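About Cina Parts & Packing

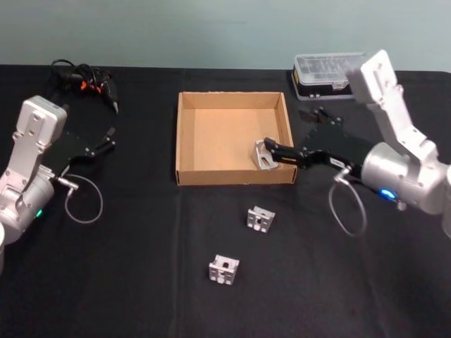 We put small metal things into boxes. It took us the better part of a year to get comfortable saying so at weddings.

Cina is a packing house for hardware. If you have bought a shelf, a bike rack, a curtain rail or a flat-pack desk, you have met the sort of thing we handle: the brackets, the clips, the plates with slots in them, the one long bolt that looks like it belongs to some other product. Companies that make furniture and fixtures are usually very good at furniture and fixtures. They are often less good at getting the right fittings to the customer in the right box, and that is where we come in, carrying tape.

How we started

We opened in February, in a rented unit on the Wustcombe road with no heat and a roll-up door that rolled up when it felt like it. The first job was for a small shelving company that had sent out 286 wall shelves and, with them, 286 left-hand brackets. The right-hand brackets were still on a pallet at the back of their shop. We were hired to box them up one at a time and mail them out with a note of apology. The client wrote the note. We thought it could have been more sorry.

That job led to another, and then to a steady run of work from people who had heard there was somebody who would do this and not complain. (We complained some. We did it after the client left.)

The unit got heat in our second winter. The door is the same door.

What we do

Kitting. You send us the parts in bulk, we sort them into sets, and each set goes into its own box or bag with whatever paper is meant to go with it. Most of our kits have fewer than 13 pieces in them. The largest we take on regularly is a garage storage kit that comes with 149, and we charge for it accordingly.

Loose brackets and plates. Aluminum and steel, plain or painted. A lot of shops would like to toss these in a carton and let them sort themselves out on the truck. They do sort themselves out, mostly into the corners of the carton and then through them. We would like to place them flat, with the edges facing away from anything that scratches.

Replacement parts. If your customer lost the thing, bent the thing, or swears the thing was never in there, we can send one out from stock we hold for you. We do not take a position on who is telling the truth.

Repacking. Sometimes a shipment shows up packed by someone in a hurry. We open it, check it, and pack it again. This is the work we like best, though it does not reflect well on us as people.

How we pack

Our tables are covered in black cloth. Bare metal on a bare tabletop slides, rings, and picks up scratches, and a silver bracket on a pale surface is a surprisingly easy thing to lose. On black you can see it from across the room. The cloth also shows every speck of cardboard dust in the county, so it gets brushed off at noon and again at closing time.

The walls are a pale blue-green. The paint was left over from the previous tenant and we have been meaning to change it. Visitors say it is calming. They have generally not been there for the Friday pickup.

As for the boxes, we are fond of a plain tan one, shallow, with the sides standing up straight. Deep boxes invite people to pour. With a shallow box you can reach in, set the part on the floor of it, and see that the part is the one you meant. The part goes against a side wall first, then the next one beside it, and paper goes in the gaps at the end. It goes in the gaps. It does not go on top in one big wad so that everything looks snug when the box is opened. We have received many boxes packed the second way and have opinions about the senders.

Before a box is closed, somebody other than the packer looks in it. This slows us down. We tried going without it for a month and would rather not discuss the month.

A word about the leftover screw

There is always a leftover screw. It turns up under the cloth at the end of a job, and it belongs to no kit we have ever packed. We used to go back through finished boxes looking for its home. Now it goes in the jar by the sink, and we weigh the kits to be sure. The jar held 958 of them when we last emptied it for a client who was convinced one was hers. It wasn't, as far as anyone could tell. She took one anyway.

Who we work with

Our longest-running customer is Parri, which makes closet rails and has sent us the same four brackets in the same order for as long as we have known them. We have asked whether they would like to try a different order. They would not.

We also handle fittings for Flevitz, a maker of folding workbenches, whose instruction sheet is on its sixth edition and still has the hinge upside down in step two. We put a small slip in the box pointing this out. They approved the slip. They have not approved a seventh edition.

The rest are small shops, a few schools that order lab shelving, and one man who restores pinball machines and wants each leg plate wrapped on its own. We are happy to do it. He is right about the leg plates.

What we don't do

We don't pack food, glass, or anything with a pulse. We don't do gift wrap, though we get asked every December, and our one attempt is still talked about. We don't assemble things, either. People assume that anyone who handles this many brackets must be handy. Several of us have shelves at home that lean.

Minimums and other small print

There is no minimum order for replacement parts. For kitting, please talk to us first if the run is a short one, as the setup takes the same amount of effort whether we pack a handful or a truckload. Samples are free if you send the parts. Send a few spares along with them, and please label the bag. "Misc." is not a label.

Visiting

We are in Wustcombe, behind the tire place, with the parking around the side. Weekday mornings are best. Knock on the small door and give it a minute, since whoever is nearest may have both hands in a box. Please don't try the big door. It knows when it's being tried.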